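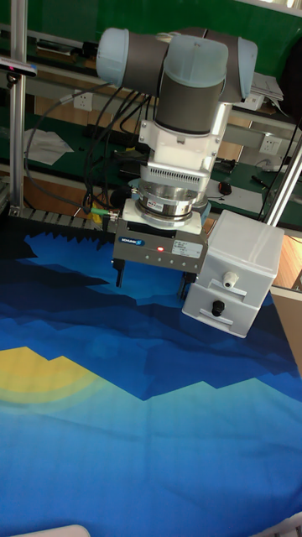

# Gripper goes to red in the middle of a task, and the arm continues as if all is well

**bench_left** · posted 4 January 2021 · in *Tarnent Help > Small robots > Grippers and tools*

Good evening to all. I have a problem with an electric parallel gripper on a collaborative arm and I would like to understand it before I let the arm run again.

The task is simple. The arm goes to a small plastic box with two drawers, takes the knob of the upper drawer between the fingers, pulls the drawer out, opens the fingers, goes up, and later pushes the drawer closed again. The program is made in Vornier. Between the gripper and the arm there is a force sensor, which I use only for the push, with a limit of 17 N.

Before the holiday all of this was working for many days. Now the following happens. After a number of cycles, which is never the same number, the light on the front of the gripper becomes red. The fingers stay where they are. The arm does not stop. It goes on to the next point and the next one, with fingers which no longer obey. The last time it happened the fingers were still closed on the knob when the arm began to go up, and it lifted the box from the table and let it fall on its side. The knob was not broken, but I did not like to see it.

In the Vornier log I find code 314 at each of these moments. The text beside the code says only "tool not ready". Today it came in cycle 35, then after the restart it came in the second cycle.

What I have tried:

- Restart of the arm and the controller. It helps for a short time.
- Acknowledge the fault from the program. The light goes off, but then the fingers open at once, without a command from me. My colleague had his hand near them at that moment. He was not hurt. We have since agreed that no person puts a hand there with the power on.
- Lower gripping force. No difference that I can see.
- Another knob position, a little more to the front. No difference.

I have two things to ask. What can cause the gripper to fault at random like this? And why does the arm not stop when its own tool has a fault? I thought this was automatic. I am sorry if some words are wrong, I learned most of this from manuals.

---

**oldrelay**

314 is the cable. It is always the cable. Change it.

> **bench_left:** Thank you. Is it possible to test it first? A new one needs two weeks to arrive here.

> **oldrelay:** wiggle it

> **pinboard:** Please not with your hand while it is powered and in fault, after what he wrote about the fingers opening.

---

**pinboard** · marked as helpful

I agree that the cable is the first suspect, but I would not buy one until you have looked at how it is held. In my case it was the same picture: a few good days, then faults which came faster and faster, and a restart which helped for a while.

The plug at the side of the gripper is small and is made to carry signals and current. It is not made to carry the weight of a cable. If the cable goes free from this plug, and the rest of the bundle hangs in a large loop down from the arm, then every rotation of the wrist pulls a little at the plug. After some weeks the contact is no longer good in one or two wrist positions. To find it:

1. Switch off the power to the tool. Take the plug out, look at the pins, push it in again fully and tighten it if it has a thread.
2. Fix the cable to the gripper bracket or to the wrist, with a short slack part between the fixing and the plug. A soft strap is enough. Do not put a hard cable tie directly on the cable jacket.
3. Switch on again. Keep the fingers empty and everyone away from the arm.
4. Make a small program which only turns the last joint slowly from one side to the other, and send an open and close command at each end. Let it run and watch the light.
5. If the fault always comes at the same wrist angle, it is the cable or the plug. If it comes at any angle, or also when the arm stands still, it is something else and I would look at the 24 V supply.

For the supply, measure it at the moment the fingers close, because this is when the gripper takes the most current. A normal meter can be too slow to show a short drop. If you can borrow a scope, use it.

I had my fault between two angles quite near each other, and I only found it since the program was so slow. At full speed it looked completely random.

---

**greenfinch_4**

The cable advice is good and I will not repeat it. I write about the second part, which for me is the more serious one.

It is not automatic. In most set-ups the arm controller looks after the arm, and the gripper is a separate device that it talks to. If your program sends "close" and does not wait for a reply, the arm will happily do the whole drawer movement with a dead gripper. I suppose you have a fixed wait time after the close command? Many of us started like this. Replace it:

- After each open or close, wait for the "position reached" or "part held" signal, with a time limit. Mine is 4 seconds. When the limit passes, the program must stop and show a message.
- Run a second, parallel check all the time which reads the ready signal of the gripper. When ready goes away, the arm stops where it is.
- Use the force sensor during the pull and during the lift also. You have it mounted already. When the fingers have opened properly, there should be almost no upward load from the drawer box, so a low limit there would have stopped your arm before the box left the table.

All of this protects the box and the gripper. It does not protect people. A check in an ordinary program is not a safety function, and for that you need the safety inputs of the controller and a proper risk assessment. We use a small Juro stop box wired to the safety input and it was not expensive.

About the fingers which opened after the acknowledge: look in your program for the last command before the fault. With some devices an old command stays set on the output, and when the fault is cleared the device carries it out. Your program had perhaps already gone on to the "open" line. So before any acknowledge, clear all the command outputs first, and make the acknowledge a button that a person presses from outside the reach of the arm. Never let the program do it alone in a loop. I have seen this in a cell from Schumacher that we took over in March, and it was the first thing I removed.

> **bench_left:** You are right, I have a fixed wait, and the acknowledge is in a loop. Both will go out tomorrow morning. I will then do the slow wrist test from pinboard and write here which angle it is, if there is one.

> **greenfinch_4:** Good. Please also write down the supply voltage when you do it.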